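Household Automation Trials: Office Diary, October

The morning was given over to the question put to this office by the Voltwood board, namely whether a machine may yet be trusted with the ordinary chores of a house or a small shop. My answer remains that it may be trusted with very few of them.

Mr Hutchins presented the autumn figures at half past nine. Of 2,403 attempts at picking up and setting down a small article, 1,723 were accepted under the Manow rules. He considers this encouraging. I reminded him that a shop assistant who dropped or missed so large a share of the stock would not be kept on past the first week. He replied that the assistant would also have to be paid, and the matter was left there.

The Tasport office has written again about folding towels. I have asked them to wait. Cloth changes its shape whenever it is touched, and our present methods deal poorly with anything that does so. Clearing a floor of small articles seems the more suitable task, and the Pai programme will keep to it until the spring. 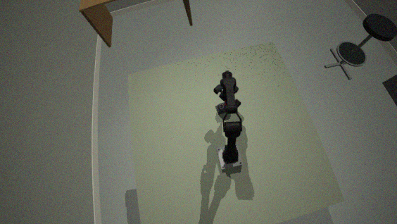 Reading time: 2 minutes

The simulated room was reviewed after luncheon, with the arm on its green mat and a small dark object close beside the gripper. Mr Hutchins wishes to bring the table and the stool into the next series of tasks. I have agreed to the table only. Furniture legs are a common difficulty in real homes, and I should prefer to meet them one at a time.

Letter to Voltwood drafted at four o'clock. To be read over tomorrow before it is sent.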